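Housekeeping skills, level 2. Session 6 handout: the check cloth, the cup and the table top.
Notes by Beca Gape, for Mererid Gronow's group. Bring this with you, I haven't got spares.

Last week was bedding so forget the big folds. Today is small stuff: one cloth, one cup, one table. Sounds like nothing. Most marks are dropped on it all the same.

## Before you start

- sleeves up or tight at the wrist
- hair tied
- cloth from the clean pile, not the one by the sink
- cup from the tray, any colour

Hand position first. Cup in one hand, lifted clear of the table, cloth underneath. Don't slide the cup about on the cloth, lift it. Grip from above is fine if the cup is light and empty. With a full one go round the side.

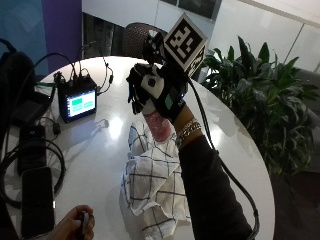

*Page last changed: Jun 4, 2026*

Pink cup or tumbler by the look of it, check cloth bunched up underneath, white table. Gloss table so lights bounce off it and you'll miss smears if you only look straight down. Crouch. Look across the top towards the window or the lamp, then wipe, then look again.

## Wiping the cup

1. Cloth over your palm, checks facing out (habit, so you know which side you've used).
2. Cup upside down into the cloth.
3. Outside first, one turn. Then the rim.
4. Inside last, with a dry corner. No fist inside a narrow cup!! Push the cloth in with two fingers and turn the cup, keep the fingers still.
5. Down on the table, right way up, away from the edge.

Ieuan Owen asked about the base. Yes, do the base. A wet base leaves a ring and then you're doing the table twice.

## Folding the cloth

The checks are your ruler. Line goes on line. If the lines don't meet at the corner, open it out and go again, don't tug it into shape.

- lay it flat, smooth from the middle outwards
- long edge to long edge
- half again the same way
- then short ends together, twice
- fold side towards you on the stack

Plain cloths: same folds, but use the hem. Harder. Practise with the check ones first and move on when Dirk Ackermann has seen you do it.

A cloth left in a heap dries slowly and starts to smell. So either it's in your hand, folded, or in the wash bin. The fourth option (on the table, "just for a minute") is the one I keep findng. 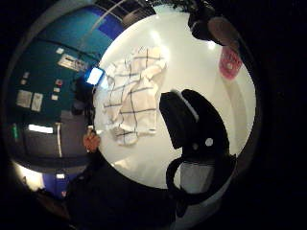 Picking up from a heap: look for a corner before you touch anything. There's nearly always one poking out. Take that, lift, let it hang, then run your other hand along the edge to the next corner. Two corners and you're done hunting. If you grab the middle you just get a smaller heap in the air.

Round table, so no straight edge to line up with. Use the checks against each other and ignore the table. People twist their whole body trying to square up to a curve, no need.

## Table top

Damp cloth, then dry one. Start at the far side and come back towards yourself in overlapping strokes. Circles look busy but they push crumbs around. Anything standing on the table gets lifted, wiped under and put back where it was. Stickers and bits of tape: leave them and tell me, some of them mark places.

Spray goes on the cloth and never on the table if there's anything plugged in nearby. Preben Eyvindsson has the store room key, the refils are on shelf 2. Put the lid back on.

## For the assessment in July

One cup, one cloth, one table, in that order. You can talk or stay quiet, no marks either way. You get one restart on the fold. Mererid will be watching for:

- cup lifted, not dragged
- base dried
- lines meeting on the first fold
- table checked from low down
- cloth not left out

Homework: fold 6 cloths at home, tea towels will do, and write down which fold went wrong most. One line is enough. Hand it to Dirk before we start next time, he's collecting them.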